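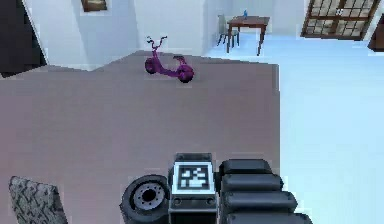
Figure 7.1 A simulated room used for collecting demonstrations. The robot's arm and marker plate are at the bottom; the purple scooter is on the far part of the rug.

Chapter 7
Showing Instead of Telling

Every few years someone announces that robots no longer need to be programmed. You pick up a controller, drive the machine through the job a few times, and it learns the rest. Readers who have worked through Chapter 6 will suspect there is more to it, and they are right.

Take the room in Figure 7.1. An operator is asked to steer the robot across the rug to the scooter. A child could follow that request. But what does the recording hold? It holds a stream of commands and a stream of images. Nowhere does it say that the scooter matters and the framed picture on the wall doesn't. The learner has to work that out, and it may settle on the edge of the rug, which is large, straight and easy to find.

Deepika Varghese ran into this with the Norketti study, which we will come back to all through the chapter. Her group gathered 70 demonstrations by remote control and trained a policy that looked excellent. Then they moved the goal object to the other side of the room. The robot drove to the old spot and stopped there. The first draft of the report called this "partial generalization." We would call it memory.

Simulation makes the problem cheaper and also easier to hide. The floor in a rendered room is as smooth as the software makes it, and resetting a failed run costs a key press. The Gostia collection has 3220 runs recorded this way, a figure quoted often and examined rarely. Kurniawati Sutanto went through a sample and found that many of the runs were near copies: same start, same path, same operator habits. How much is the total worth if that is what fills it?

Guiding a real arm by hand has its own troubles. The teacher's hands get into the camera view, and people push joints in ways the motors can't repeat.

None of this means demonstration is useless. Section 7.4 describes a task where 10 careful runs beat 30 careless ones. Before that we need some terms.

7.1 What Is Recorded in a Demonstration

A demonstration is a sequence of observations paired with actions. We begin with the observations, where most of the quiet mistakes are made.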